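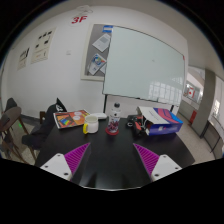
Kultgate asked, first thing, whether the glue line was failing or the board, and said they would not send more adhesive until they knew which. Fair enough. I had written "delaminated" on the sheet for all the bad ones, so the question is my own fault.

June. Bookbinding bench, spine adhesive trials, cont.

Went back through the rejects from the Tallungate run. That was 200 blocks, cold glued, two coats, mull on the second. 12 came back with the spine lifting at the head. Slit each one down the joint with the thin knife and looked at both faces under the lamp.

Most have paper fibre on both sides of the split, so the glue held and the paper tore. 4 have a clean shiny film on one side and nothing on the other. Those are proper adhesive failures and the only ones Kultgate need to hear about. All of them came off the end of the press nearest the door, where it is draughty. Second coat may have gone on over a skin.

The fibre-tear ones are a different problem. The grain in the text paper runs across the page in that batch. Job sheet 2133 says long grain, the paper itself says otherwise. Did the tear test and the damp strip test on offcuts and got the same answer from both. Have put a note in the job folder. Flotel need telling before they cut any more of it.

14:30. Made up five dummies from the correct stock to compare. Brushed first coat thin, left it until it lost its shine, second coat straight after. Pressing boards on, ordinary nipping pressure. Leave until tomorrow, do not open early.
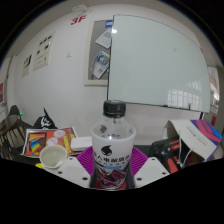

Water bottle, black screw cap, white label.

Glue pot: topped up with water at lunch, a spoonful at a time. It was dragging on the brush. Whoever uses it next, please write down what you add, otherwise the viscosity column is useless.

Ha brush is shedding again. Picked three hairs out of one spine. Use the wide hog one for first coats until the new ones arrive.

To do:
Rewrite the reject sheet with separate columns for paper tear and glue release.
Send the clean-film samples to Kultgate, flat, between boards.
Move the press away from the door or hang something over the gap.
Open the dummies and do the pull test, head and tail.
Ask Flotel which way round the parent sheets were stacked.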